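Ticket: Flow totals at Besholm metering station do not match the buyer's totals
Opened by: Sandrine Chevalier
Product: Zomer flow computer, gas version
Priority: Medium
Status: Resolved

Description

Hello, I am writing for the Besholm station, where we measure natural gas before it enters the Kanagaratnam pipeline. Since the start of March our daily total is lower than the total of the buyer. The difference is small but it goes always in the same direction, and it is now over 2,000 standard cubic meters for the month. The buyer has asked for an explanation before the invoice is closed.

What I have checked already:
- The clock of the flow computer is correct.
- The contract hour is set to 06:00 on both sides.
- There are no alarms in the log, only two short messages from the printer.
- The pressure transmitter was compared with a reference gauge and it is good.

I attach the configuration export and the hourly report.

Reply from support

Thank you for the clear report. Could you tell us which base temperature is used in the configuration? It is on page 4 of the setup menu. Please send also the value from the buyer's contract.

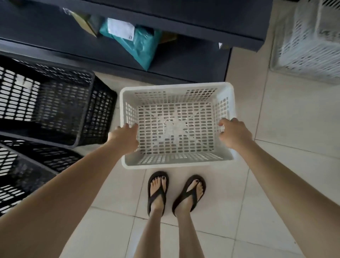

Attachment 3: white plastic basket, held by the rim

Reply from Sandrine Chevalier

The base temperature is 60 degrees Fahrenheit in our unit and also in the contract, so I think we can exclude this. But when I was in the menu I saw something else. The gas composition has an old date. Normally the chromatograph sends new values every few minutes, and here the values are fixed since the last week of February. Is it normal that there is no alarm for this?

Reply from support

It is not normal, but we know the case. Please look at parameter 145, "Composition source". If it says "Keypad", the unit uses the values that were typed by hand and it does not wait for the chromatograph. For this reason the communication alarm stays off. Parameter 153 should be set to "Alarm on old data".

Reply from Sandrine Chevalier

Parameter 145 was on "Keypad". I suppose it was changed during the maintenance in February, when the chromatograph was out of service, and was not changed back. I have set it to "Live" at 14:20 and the new composition came after one cycle. Parameter 153 is also changed now. I disconnected the data cable for a test and the alarm came - so this part is working.

One question remains. Can the Jesia reporting software recalculate the old days with the correct composition, or must I do it by hand?

Reply from support

Jesia can do it. Open Reports, then Recalculate, choose the period and select the chromatograph archive as source. The original values are kept in the audit trail, and you can send both versions to the buyer.

Reply from Sandrine Chevalier

The recalculation is done and the buyer has accepted the corrected totals. You can close the ticket. Thank you for the patience.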